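## Two months with the Trornon field monitor

I bought the Trornon in June to replace an older Maltanar that had started dropping its HDMI signal. It has been on every job I have done since, mostly interviews and a few product shoots.

The panel is rated at 1,000 nits. In open shade that is enough to pull focus without a hood. In direct sun it isn't, and I went back to the hood after the first afternoon. Fjeld sells a 2,000-nit model for nearly twice the price, and Elsa Dalen, who shoots with one, says she still flags it at noon.

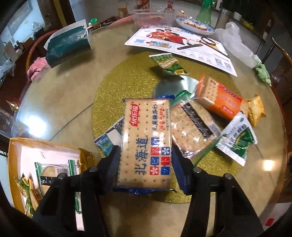

Battery life is better than the Maltanar's. A full-size pack gives me 2 hours and 65 minutes gets me down to half, so the gauge is close to linear – the old one sat at full and then fell off a cliff. The menu shows voltage as well as percent. I go by voltage.

False color and waveform both work as expected. The waveform can't be resized, and it covers the lower left corner, where I usually keep the audio meters. Firmware updates go through an SD card formatted as FAT32. The card slot is shallow and the card sticks out a little.

I mount it on a Cillenden tilt arm. The quarter-inch thread on the bottom is metal and has held so far. The one on the side has some play in it – I don't use it.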